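Arranging a henna evening for guests: guidance for hosts

Hosts who wish to offer henna to their guests before a wedding are advised to plan the evening with the artist at least 2 weeks in advance. The bride's own design takes several hours and should be completed on an earlier day. The following steps concern guests only.

Step 1. Agree the number of designs

Ask each guest in writing whether a design is wanted, and on one hand or both. A simple motif on the back of one hand takes about 8 minutes. Where a large party is expected, a second artist should be engaged.

Step 2. Check the paste

Request a full list of ingredients. Natural henna paste is greenish brown and leaves an orange stain that deepens over the following days. Products sold as "black henna" may contain hair dye and must not be used on the skin. Guests with allergies should consult a pharmacist beforehand. Henna is not recommended for young children.

Step 3. Prepare seating and linen

Provide firm chairs, a cushion for each guest's forearm and good light from the side. Cover cushions with old cotton towels. Fresh paste marks fabric quickly – guests should be told this on the invitation.
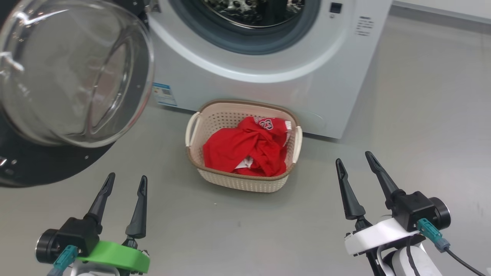

Kolbrún Grímsdóttir writes that dark towels served her party far better than white ones, and that she would also ask guests to wear short sleeves. Both suggestions have been added to our checklist.

Step 4. Allow the paste to dry

Guests should keep their hands still until the surface is firm. Serve food that can be eaten with a fork, or arrange for helpers to pass plates. Music may begin at this point, but dancing is best left until later.

Step 5. Remove the paste

The dried paste is scraped off gently with the blunt edge of a spoon, ideally after six hours or overnight. Water should be avoided for the rest of the day. A little vegetable oil may be rubbed in before bathing. 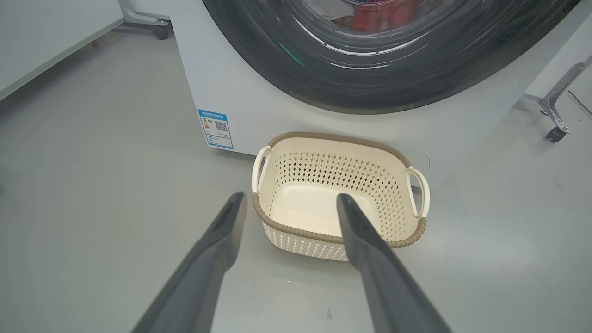 Groten, Oct 18, 2025

The section on ingredients was revised by Hannelore Rothe. Hosts who received the printed leaflet in August are asked to replace it with this version. Questions on bookings may be addressed to Finn Tiedemann.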